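Ticket 317 - Scanner at Gelville branch drops off the network
Status: Resolved
Opened: February, 8:40 a.m.

The front desk scanner loses its connection after 16 minutes idle. Staff power it off and on and it works until the next quiet spell. Restarting the Illamix print service made no difference. Ping to the scanner fails once it goes to sleep.
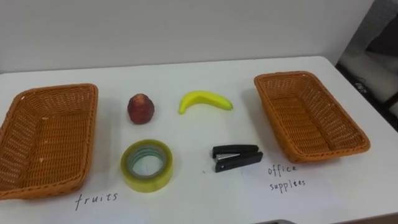

Alaric Ferreira
Support Technician, Krishnan Office Systems

Checked the switch on site. Port 50 had energy saving turned on, and the scanner does not wake up from it. Turned the setting off for that port only and saved the config. Left the scanner idle over lunch - ping was still good after, and a test scan went through to the shared folder.

Related: ticket 434, same fault at Brustis. Apply the same change there.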